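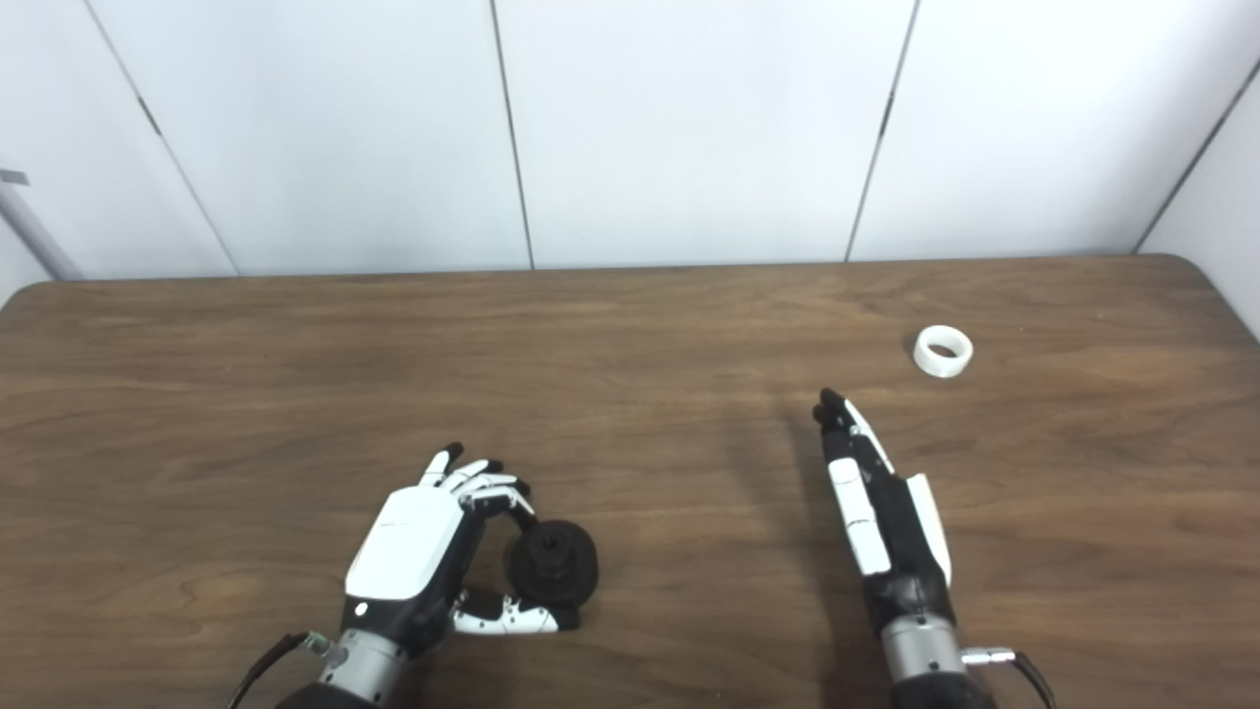
Abb. 4: Griffübung am Holztisch – linke Hand hält, rechte Hand offen, weiße Rolle liegt noch.

4. Griffübung mit zwei Händen

Gilt für die Robotik-AG, beide Gruppen. Abschnitt 3 (Einschalten, Nullstellung) muss vorher durch sein, sonst nicht weiterlesen. Anleitung von Mitra Asadi, Ergänzungen von Salim Mwakyusa. Stand September.

Ziel: linke Hand greift dunkles Teil und hält, rechte Hand holt danach die weiße Rolle. Immer in der Reihenfolge. Wer beides gleichzeitig probiert, kriegt in der Auswertung nur Salat.

4.1 Tisch vorbereiten

1. Tisch frei räumen. Keine Becher, keine Handys, keine Schraubendreher.
2. Dunkles Teil links hinlegen, vor die linke Hand.
3. Weiße Rolle rechts, ein Stück vor die Fingerspitzen der rechten Hand. Auf die Seite legen, nicht hochkant. Hochkant rollt sie weg.
4. Kabel an beiden Handgelenken prüfen: Stecker sitzt fest, Kabel läuft nach außen weg. Nichts unter der Hand durchziehen.
5. Programm Sesteck starten, Profil "Zweihand" laden.

Hinweis: Sesteck merkt sich das letzte Profil NICHT. Nach jedem Neustart neu laden. Ja, jedes Mal.

4.2 Linke Hand: greifen und halten

1. Links auf "Öffnen". Warten bis alle Finger stehen.
2. Hand über das Teil fahren, Handfläche nach innen und leicht nach unten.
3. Daumen unter das Teil bringen. Erst dann die Finger.
4. Schließweg auf 700 stellen, "Schließen" drücken.
5. Finger müssen oben um das Teil herumgreifen, Daumen drückt von unten dagegen. Sitzt der Daumen daneben: öffnen, zurück zu Schritt 2.
6. "Halten" aktivieren. Anzeige springt auf H. Ab jetzt links nichts mehr anfassen.

Achtung: Schließweg nie über 2000. Darüber schaltet der Antrieb ab und die ganze Nullstellung ist weg. Dann wieder Abschnitt 3, von vorne.

4.3 Rechte Hand: anfahren

1. Rechte Hand flach und offen, Finger zeigen zur hinteren Tischkante. Daumen seitlich weg.
2. Blick auf die Rolle: Lage noch ok? Wenn verrutscht, erst "Pause", dann mit der Hand korrigieren. Also mit der eigenen.
3. Vorfahren in kleinen Schritten. Taste antippen, nicht gedrückt halten.
4. Stopp, sobald die Rolle zwischen Daumen und Fingern liegt.
5. Schließen. Langsam! Stufe 2 reicht.
6. Anheben, kurz halten, wieder ablegen. Erst rechts lösen, dann links.

Hinweis: Rolle rutscht raus? Meistens zu hoch gegriffen. Tiefer ansetzen, Fingerspitzen knapp über der Tischplatte – aber nicht aufsetzen, das gibt Kratzer im Holz und Ärger mit Frau Khosravi.

4.4 Vorsicht, bitte wirklich lesen

- Finger weg aus dem Griffbereich, solange "Halten" an ist. Auch wenn sich nichts bewegt.
- Lange Haare zusammen, Ärmel hoch, keine Bänder vom Hoodie über dem Tisch.
- Eine Person steuert, eine steht am Not-Aus. Nicht tauschen mitten im Durchgang.
- Stecker am Handgelenk nur ziehen, wenn der Strom aus ist.
- Weiße Abdeckungen nicht abnehmen. Wenn was klappert: Yasaman Akbari Bescheid geben, nicht selber schrauben.

4.5 Protokoll

Jeder Durchgang kommt ins Protokoll, auch die schlechten. Gerade die.

1. Datei aus Sesteck speichern, Ordner "Ganditz".
2. Name der Datei: Gruppe, dann laufende Nummer. Keine Umlaute, keine Leerzeichen.
3. Dazu ins Heft: Schließweg links, Stufe rechts, gehalten ja/nein, wer gesteuert hat.
4. Bei Abbruch den Fehlercode abschreiben. 3444 heißt Kabel oder Stecker, erst 4.1 Schritt 4 nochmal machen. Alles andere an Firouzeh Mahmoudi.

4.6 Aufhören

1. Beide Hände leer und offen.
2. Hände in Parkposition fahren, Anzeige abwarten.
3. Strom aus. Danach erst Rechner runterfahren, nicht umgekehrt.
4. Teile zurück in die Kiste mit dem Aufkleber "Zidden".
5. Heft unterschreiben.

Wer am Sonntag beim Wettbewerbstraining dabei ist: gleicher Ablauf, nur Profil "Zweihand_W" und kein Nachlegen der Rolle von Hand. Liegt sie falsch, zählt der Versuch als Fehlversuch. Die Wertungstabele hängt neben der Tür.

Weiter mit Abschnitt 5, Übergabe von Hand zu Hand. Erst anfangen, wenn 4.3 dreimal hintereinander ohne Abbruch geklapt hat.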